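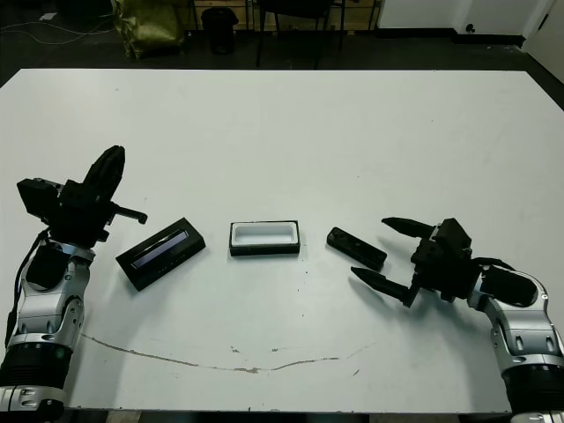 Page last changed: 11th August

[stiltix-list] Re: Putting our own songs up, and how to lay out the page

From: Florian Le Goff
To: stiltix-list
Subject: Re: Putting our own songs up, and how to lay out the page

On the list, the bass player from Ghiță wrote:

> We have two finished songs and a third that needs a new vocal. The plan
> is to put them on the band site before the spring shows. I have three
> questions for people who have done this already.
>
> First, should we put up whole songs or only clips? Our drummer thinks
> that if the whole song is there, no one will buy the disc. I don't agree
> but I have nothing to back it up with.
>
> Second, what file size is OK? The mixes come out huge and I have been
> told different things by everyone I ask.
>
> Third, how do you get people to sign up for the mailing list? We had a
> sign-up form on the site since March and it has brought in almost
> nothing. We get more names from a notebook at the merch table.
>
> Sorry if this has been covered. I looked in the archive and only found
> the thread about cover art.

It has been covered, but on the old list, and that archive went away when we moved. So I will answer at some length and you can take what you want.

Whole songs or clips. Put up whole songs. When Volta put out our first disc we had 30-second clips of everything, and the mail we got about it was mostly people asking where the rest was. A few thought the files were broken. We then put up two whole songs and left the others off the site completely. Sales didn't drop. I can't tell you they went up because of it either, because we were also playing more shows that year. But the complaints stopped, and people started asking for those two songs by name when we played. That was enough for me.

If your drummer is still worried, pick the two songs you would play first to a stranger and keep the rest for the disc. Don't put up the weakest ones to protect the good ones. I have seen bands do that and it makes the whole disc sound weak.

I would also wait on the third song until the vocal is done. If you post a rough version it will get copied around, and you will be hearing about it for years. We still get asked about a demo with a wrong chord in the bridge.

File size. Export at the best quality you can and keep that file at home. Make a smaller copy for the site. Our larger song is 3776 KB and the other is 3418 KB, and both play fine for people on slow lines. Write the size and the running time next to the link so people know what they are getting. Name the file with the band name first and then the song title. "track01final2" means nothing once it is sitting in someone's download folder. Fill in the tags too, including your web address. Half the files people send me have no artist name in them at all.

Don't have the music start by itself when the page opens. People listen at work, or they already have something else playing, and they will close the page to make it stop. A plain link or a small player near the top will do.

One more thing about the spelling of your name. With the two accented letters, plenty of people will type it without them. Put both spellings somewhere on the page in ordinary text so a search finds you either way. Keep accents out of the file names, too. Some servers handle them and some turn them into junk.

The mailing list. The notebook works better than the form because the people who write in it have just heard you play. I wouldn't expect the form to beat it. We have 326 names and most of them came from paper. What helped the form a little was moving it. Ours was on the contact page, where you only ended up if you already wanted something from us. Now it sits right under the songs. We also cut it down to one box for the email address. Before that it asked for name, city and how you heard about us, and we never used any of it except the city.

City is worth having if you travel. Ask for it in the notebook, where it costs people less effort.

Type the names in within a day or two of the show. I once left a page for a month and couldn't read a third of the addresses. Send a short note when you add them, saying which show they signed up at, so they remember who you are. After that, write only when you have something to tell them. For us that is a show, a new song or a new disc, and it comes to up to 2 messages a month. People do leave if you write more. We tried a weekly one during the recording and lost a good number of them before the disc was even out.

You didn't ask about shows, but put the dates on the front page with the town, the room, the door time and whether it is all ages. Take down old dates. If the top date on a band's page is from last year I assume they have broken up, and so do people who book rooms. The person who books us most often told me she checks the site before she answers the mail.

I can't help with selling the disc from the site. Lerkitix handled that for us and I never learned how the ordering side worked. Someone else here must do their own mail order. If so, please reply to the list so it ends up in the archive this time.

Send a link when the songs are up and I will listen on the bad speakers and the good ones.

Florian Le Goff
Volta (guitar, some keys)

_______________________________________________
stiltix-list mailing list
Replies go to the whole list. To leave, send a message with "unsubscribe" in the subject line.

Previous message (by thread): Putting our own songs up, and how to lay out the page
Next message (by thread): Putting our own songs up, and how to lay out the page
Messages sorted by: date, thread, subject, author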